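data / open records / lerkby-streetlights / README

Last updated: December · 14 comments · 3 shares

# lerkby-streetlights

A table of street lamp fault reports for the town of Lerkby, cleaned up as far as one person's patience allowed. It covers 62 streets and 18 months of complaints, some of them very well written.

## What you get

- `reports.csv`: one row per fault report
- `lamps.csv`: one row per lamp post, with its number, street and fixture type
- `streets.csv`: the spelling of each street name that I decided to believe
- `notes.txt`: arguments with myself, kept for the record

## Where it came from

The town's reporting form was run by Cindus until the contract ended, and then by Femden, who kept the old form's fields and changed what they meant. Under Cindus, "status: closed" meant a crew had been out. Under Femden it means the report has been read. I have split the column in two (`closed_visit` and `closed_read`) and left both blank where I couldn't tell which kind of closed it was.

Paper reports handed in at the front desk were typed up by me. If a comment reads "lamp outside ours is doing the thing again," that is the whole comment. I didn't trim it.

## Columns in reports.csv

`report_id`: unique, with gaps. The gaps were in the export and I have stopped asking.

`lamp_no`: the number on the post, if the person reporting went and looked. Most people would sooner describe the lamp by its nearest hedge.

`fault`: one of `out`, `flicker`, `day_burner`, `too_bright`, `too_dim`, `leaning`, `other`. Lamps reported as both too bright and too dim get a row for each, and you may settle it between the neighbors.

`reported_at`: hour only. Minutes were dropped for privacy, and also the minutes were all zero.

`comment`: free text, with names and phone numbers removed. Swearing has been kept.

## About the brightness codes

Fixture types in `lamps.csv` are coded `A` (old, orange), `B` (newer, white) and `C` (nobody wrote it down). There is a `C` for every mood. Wattage is given where the post had a legible plate: 35 or 62 for most of them. Don't treat wattage as a measure of how well lit a street is. A lamp halfway inside a tree has the same wattage as one in the open, and the people walking under it have noticed.

Tree cover is its own column, `canopy`, with values `none`, `part` and `full`. I added it after the comments made it plain that a fair share of "out" reports were about lamps that were working nicely for the benefit of the leaves.
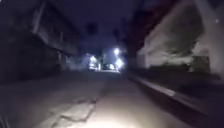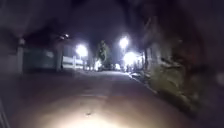

## Known problems

Street names. Ki Lane, Ki Road and plain "Ki" are the same street in the Cindus export and two streets in real life. I assigned them by lamp number where there was one. The other 30 rows are marked `ki_unsure` and should be left out of any map you plan to show to someone who lives there.

Duplicates. One dead lamp can bring in a dozen reports in a single evening. I kept them all and added `dup_group`. Count groups if you want faults, count rows if you want annoyance.

Daylight saving. The Femden server didn't take part. Hours after the changeover are off by one until someone fixed it, and I have corrected these as best I could by assuming that people don't report day burners in the dark.

Missing month. There are no reports for one February. Either every lamp in town worked, or the form was down. I have a view on this.

## What it's good for

Practicing joins. Teaching people what a code book is for. Looking at which faults get reported twice. It is a poor guide to safety, crime, house prices or which councilor to vote for, and I'd rather not see it used for any of those.

## License and fixes

Use it freely and keep this file with it. If you find a mistake, open an issue with the `report_id` and what you think it should say. Corrections to street names need two people who agree, a rule I brought in after the Ki business. Please don't report broken lamps here. I can't reach them either.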